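3.2 Blocks and recesses

The study used a plain fitting task: a red rectangular block and a dark gray panel with a square opening cut into it. We chose the pair after a pilot in which the earlier shapes (a star, a cross and a half-moon) gave adults too much help. With those, people in the pilot matched outlines and were done. A long block and a square hole share only part of their shape, and the person has to work out which way the block must point before it can go in.

Two sets of blocks were ordered from Genier and finished in the Wildale workshop, where Mavis Kasprzak eased the edges of any piece that caught on the opening. Blocks with chipped corners were set aside. Paint color was kept the same across both sets, as Pillay and Bepari had found in the Ivis trials that people sort by color first when they are given the chance.
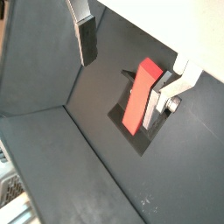

A block was scored as placed when its lower end was inside the opening and it stayed there without support. We did not ask for it to stand straight. In the pilot, raters disagreed most often over blocks that leaned, and dropping the upright rule removed most of those cases. Scoring was done by Usa Limsakul and Marthinus Mabuza, each working alone, and the 3 items on which they still differed were settled by Nilmini Bepari.

Across both sets we logged 1,686 attempts, of which 1,313 were scored as placed. Most of the remainder were attempts in which the block was brought to the opening on its side and then put down again on the table. Few people forced the block. The usual pattern was to lift it, hold it over the table for a moment, turn it and try once more. Grip position mattered more than we had planned for. A block held near one end leaves the other end free to enter the opening, while a block held at the middle brings the fingers down against the panel before the block is far enough in.

Figure 2. The block held clear of the table.

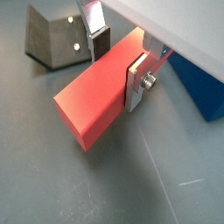
Does the place where the block is held change how well it goes in?

Holding it near one end made placement easier in both sets, and the difference was larger for people new to the task. Those who had done the Msimang version in September tended to pick the block up by the end from the first attempt, so the gain for them was small. Grip position was entered as a separate term in the models in Section 4, and attempts in which the person changed grip partway were coded by the last grip used before the block reached the panel.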